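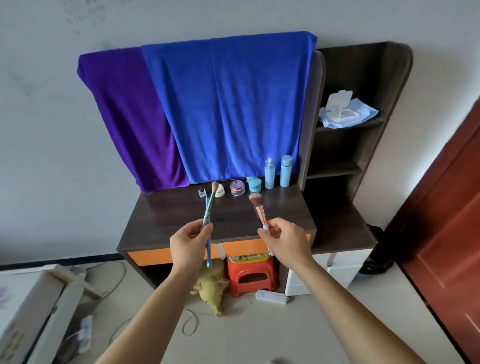
Home | Projects | People | Join a study | Contact

Filed under: Participate

Participants wanted: does first-person footage teach a robot to tidy a desk?

The claim is everywhere at the moment: record enough people doing chores from head height, train on it, and a robot arm will cope in a home it has never seen. We at the Vashisht group in Clokville tried to reproduce one such result last winter and couldn't. Our arm did well on the desks it had trained on and poorly on the neighbours'. Maybe we had too little data. Maybe the method is oversold. We'd like to find out which.

We need 20 adults in Clokville or Gumunum who will wear a head camera at home while picking up, sorting and putting away small things: brushes, bottles, jars, whatever lives on your desk or dresser. Please don't clean up first. A colour-coordinated show home is no use to us.

You would record 30 short sessions over a month and keep a brief log of anything you dropped or gave up on. Failed attempts stay in the dataset. Half the homes will be held back for testing, and the analysis plan is lodged before recording starts. We publish whatever comes out, including nothing.

Pay is $200, plus travel to one fitting at the Grernau building. You can withdraw and have your footage deleted until the end of March. Everyone in the household must consent.

To apply, quote study 1782 at the front desk or on the contact form.

This site uses cookies to remember your preferences. Accept | Manage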